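Jan 2, 2018

First free day in forever where I didn't have to cook for anybody or drive anybody anywhere, so I went straight to the bench in my bathrobe and stayed there till my coffee had a skin on it. I'm writing this with super glue on two fingers, so the keyboard is going to suffer too.

Where I left things before the holidays: two pairs of fingers printed, one pair put together, the other pair in a cookie tin in pieces. The put-together pair had the slop. You'd squeeze the handle and the tips would close fine, and then right at the end they'd kind of shrug sideways past each other. For a block of wood, who cares. For cloth it's hopeless, you pinch a fold and it rolls right out (I lost a whole evening in November to one dish towel, see that entry, or don't, I was in a mood).

I'd been blaming the print. Birsen has been telling me since Thanksgiving that it was the pivots and I've been telling her she was wrong, so I'm putting it in writing here: it was the pivots. I had sanded the faces of the links where they rub. Great idea. And then I'd drilled the holes out "just a hair" so they'd turn easier, which was a terrible idea, and that hair was the slop. Every joint had a little bit of it and by the time you get out to the tip it all adds up.

So this morning was new links. I reprinted the outer arms with the long slot through them, same as before, left the holes tight, and opened them up by hand with a reamer a quarter turn at a time, trying the screw, backing off, trying again. Very boring and very nice. I had the radio on. Then 800 grit on the rubbing faces, wet, on a piece of glass, and then I got carried away and went to 2000. You do not need 2000 on a plastic link. It felt like a river stone though! I kept picking it up.

The screws are the silver round-headed ones from Cinwood, drawer 2202, which I'm noting because I have stood in that aisle three separate times trying to remember the drawer, and the kid at the counter is starting to recognize me. A dab of thread locker on each and a wait. I'm bad at the wait. I ate lunch standing up, looking at them.

Debora called in the middle of this to ask if I still had her cake stand. I do. It's holding up the soldering iron. I said I'd look for it.

Pads next. The tips are angled and there's a pad glued to the inside of each one, and I've been through a silly number of materials. The foam was too squishy, the bicycle tube was good but left black marks on everything (Raffaele's white shirt, sorry again), and the rubber band wrap looked like a kindergarten project. What I have now is two kinds because I ran out: a dark navy one, and a brighter blue one with fine ridges that Raffaele brought over in a bag with no label on it. I was going to hold off until I could match them. Then I thought, well, if they're different, I'll learn something. The ridged one is clearly better on slick fabric. The navy is kinder on anything knitted. I haven't decided. I might leave them mixed out of pure laziness.

The second set went together so much faster than the first. Every mistake was already in my hands, I guess? I had the cookie tin emptied by three. One spring left over, which worries me. I've put it in the egg cup.

Akihiko came by at four with the other handle, the one he's been reshaping because mine hurt his thumb, and he's right, his is so much better. It has a little shelf for the web of your hand. He wanted to go straight to clothes. I wanted to do blocks first, then sponges, like sensible people, but he'd driven all the way from Katamon with the heat broken in his car, so clothes it was. And the bench is no good for clothes, there's a vise in the middle of it, so we carried everything upstairs and took over the bed.

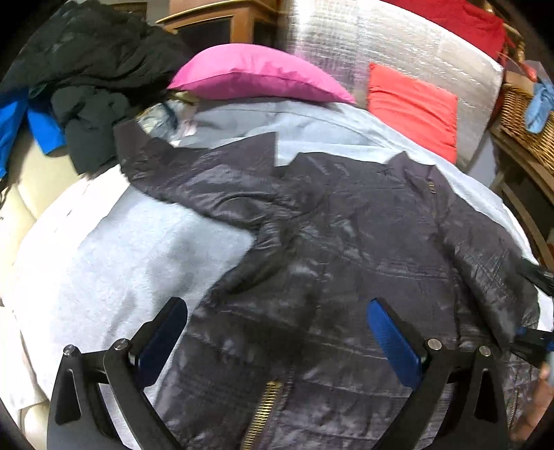 Natalina Pace

The jacket is the slippery brown one, so dark it's practically charcoal, and I picked it because it's everything a gripper hates: a bit shiny, wrinkled all over, seams running across it, sleeves that do what they want, and those big brass-colored zipper teeth at the bottom. I'd laid it out on the pale blue covers so we could see its edges. With the black fingers over it you really notice how wide they open now. I'm proud of that. The old links stopped way short.

We took one gripper each and tried folding the sleeves in, which is a two-person job in the way that parallel parking is a two-person job. I'd get my bit of sleeve and call out, he'd get his, and one of us would pull too early. What's wonderful is that the shrug is gone. Tips come together and they stay together. I pinched a single layer of that slick cloth, lifted it, shook it a bit, and it held, and I yelled loud enough that the dog came up to check on us.

What's not wonderful:

The zipper. Metal teeth get in between the pads and the whole thing rocks. I think the tip wants to be narrower, or the pad wants to wrap around the end a little. I drew both on the back of a Gendden catalog and they both look dumb, but I'll sleep on it.

My wrist. It's heavy out front. Half an hour and I was bracing my elbow on my hip like a waitress. Akihiko says move the weight back behind the thumb and I say fine, he can find me somewhere to put it.

The handle springs don't match. His snaps open, mine kind of yawns. (Egg cup spring??)

Also collars. We never did get a good grip on the collar. It stands up and then there's the tiny zipper right under it, and every time I went for the collar I got the zipper. I'd like to try a plain sweatshirt next so I can feel good about myself for five minutes, and then go back to the jacket with the narrow tips.

He stayed for soup. We got into a long argument about whether to hook up motors this year or keep it hand-squeezed until we trust it. He wants motors by June. I want to be able to fold one jacket, start to finish, with my own hand doing the squeezing, before I spend money on anything that can burn out. I already spent 20 bucks today on a bag of screws I needed eight of. We left it open. I could tell he's going to show up with a motor anyway, he had the look.

For tomorrow: fix the springs, print one narrow tip (only one, Natalina, try it before you print four), ask Raffaele where the ridged stuff came from and whether there's more. Wash the glue off the kitchen faucet. Return the cake stand, after I scrub the burn mark.

And I have to get the clothes off the bed, because it's past eleven and I'd like to sleep in it.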